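4.2 Besuchstag bei Zudosico: Ablauf und Beobachtungen

Der Besuchstag fiel auf einen Freitag im Oktober. Laufender Betrieb, kein eigens aufgebautes Programm, so war es mit Zudosico abgesprochen. Wir wollten wissen, was Außenstehende von der Arbeit mit Handgreifern verstehen, wenn man ihnen vorher wenig erklärt und sie einfach danebenstehen lässt. Angemeldet 52 Personen, überwiegend aus Zulieferbetrieben der Region, dazu eine Klasse vom Berufskolleg und einzelne Interessierte ohne technischen Hintergrund. Einlass ab neun, in Gruppen.

Vorab ein Bogen mit offenen Fragen (was erwarten Sie zu sehen, wer oder was bewegt hier die Greifer, wofür wird das aufgenommen). Derselbe Bogen nach dem Rundgang noch einmal. Dazwischen 4 Stationen: Einweisung, Vorführung am Tisch, Wiedergabe einer Aufzeichnung am Bildschirm, zum Schluss der Arm der Firma Brikar, der eine gelernte Bewegung ausführt. Reihenfolge für alle Gruppen gleich. Ursprünglich war eine Rotation geplant, liess sich mit den Umbauzeiten am Arm nicht machen. Reihenfolgeeffekte sind also nicht auszuschließen, siehe 5.1.

Erwartung vor dem Rundgang: Die meisten rechneten mit Robotern. Also mit Maschinen, die selbst etwas tun, hinter einem Zaun, mit Warnleuchte. Dass an den ersten Stationen Menschen die Greifer in der Hand halten und damit Alltagsgegenstände bewegen, stand vorher auf fast keinem Bogen. Mehrere Antworten nennen eine Fernsteuerung, offenbar aus Berichten über Teleoperation bekannt. Für unsere Auswertung wichtig, weil die Verwechslung auch nach dem Rundgang nicht ganz verschwindet.

Station Einweisung. Kurz gehalten, Text vom Blatt. Erklärt wurde der Grundgedanke: Mensch führt den Greifer, Lage und Öffnung werden mitgeschrieben, später soll ein Arm mit baugleichem Greifer daraus lernen. Keine Formeln, kein Wort zu Trainingsverfahren. Rückfragen kamen trotzdem sofort und gingen fast immer in dieselbe Richtung, nämlich warum man nicht gleich den Roboter von Hand führt. Antwort vor Ort: geht auch, ist langsamer, und den Arm trägt man nicht mal eben an einen anderen Tisch. Das überzeugte die Leute aus der Fertigung schnell. Die Klasse weniger, dort wollte man lieber den Arm anfassen.

Station Vorführung. Hier die längste Verweildauer, im Schnitt 19 Minuten, obwohl deutlich weniger vorgesehen war. Wer zusah, wollte danach selbst. Das war nicht vorgesehen, wurde aber ab der zweiten Gruppe zugelassen, unter Aufsicht und ohne Aufzeichnung. Auffällig: Erstnutzer greifen zu schnell und zu fest. Sie bewegen das Handgelenk wie mit der bloßen Hand und wundern sich, dass der Becher kippt. Nach ein paar Versuchen werden fast alle langsamer, von allein. Die Operateure im Haus beschreiben ihre eigene Einarbeitung ganz ähnlich. Ein Besucher aus der Montage verglich das Gefühl mit Arbeiten in dicken Handschuhen; das Bild taucht in den Bögen danach öfter auf, vermutlich weil alle zugehört hatten.

Ein zweiter Punkt, den wir unterschätzt haben, ist der Raum. Gearbeitet wird bei Zudosico nicht in Kabinen, sondern offen, mehrere Personen gleichzeitig, Tische in Sichtweite voneinander. Büromöbel bleiben stehen. Für die Aufnahmen ist das gewollt (wechselnder Hintergrund, andere Menschen im Bild), für Besucher erst einmal unübersichtlich. Wer gehört zur Vorführung, wer arbeitet gerade, wo darf man laufen. Bei der ersten Gruppe keine Markierung am Boden, danach Klebeband. Kabel am Boden wurden in den Freitexten als Stolperstelle genannt, zu Recht.

Station Wiedergabe. Gezeigt wurde eine Auswahl aus dem Bestand Tallo, der zum Zeitpunkt des Besuchs 459 Aufzeichnungen umfasste. Blick aus der Perspektive der arbeitenden Person, darunter die Spur beider Greifer als Kurve. Die Kurve hat fast niemanden interessiert. Das Video dagegen sehr, und zwar wegen der Fehler: abgerutschter Löffel, zweiter Anlauf, Becher neu ausgerichtet. Ob solche Versuche gelöscht werden, war die häufigste Frage des Tages. Werden sie nicht, sie bekommen ein eigenes Etikett. Bei den Besuchern löste das spürbar Erleichterung aus, mehrere schrieben sinngemäß, dann dürfe man hier ja auch mal danebengreifen.

Station Arm. Kurz, weil der Ablauf festliegt. Der Brikar-Arm nimmt einen Becher auf und setzt ihn um. Applaus bei jeder Gruppe, auch bei der, wo der erste Griff daneben ging. Gerade da war das Gespräch danach besser. Die Verbindung zur Vorführung am Tisch stellten die Besucher aber nur her, wenn jemand sie aussprach. Ohne Hinweis blieben es zwei getrennte Dinge: hier die Menschen mit den Greifern, dort der Roboter.

Zum Vergleich lag uns der Leitfaden von Koskela vor, der für Werksführungen den umgekehrten Weg empfiehlt, erst das fertige System und dann die Vorarbeit. Könnte hier besser passen. Geprüft haben wir es nicht, für den nächsten Termin vorgemerkt. Die Arbeitssituation im offenen Raum, wie sie auch die Gruppen antrafen, ist in Abb. 3 wiedergegeben.

Abb. 3: Arbeit mit zwei Handgreifern im offenen Raum, Blick der ausführenden Person. Unter den Greifern Würfel mit Schwarz-Weiß-Markern, rechts vorne der Tisch mit den Bechern. Im mittleren Bereich eine weitere Person mit Greifer und rucksackartigem Traggestell.

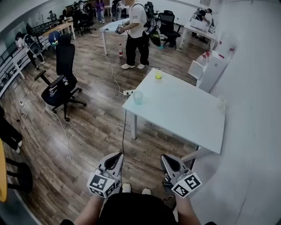

Einschränkend zur Auswertung: Nicht alle Bögen kamen doppelt zurück, einige Besucher mussten vor dem Ende weg. Ausgewertet sind nur vollständige Paare. Die Freitexte wurden von einer Person kodiert, eine Zweitkodierung steht noch aus und wird mit den Ergebnisen des nächsten Termins nachgereicht.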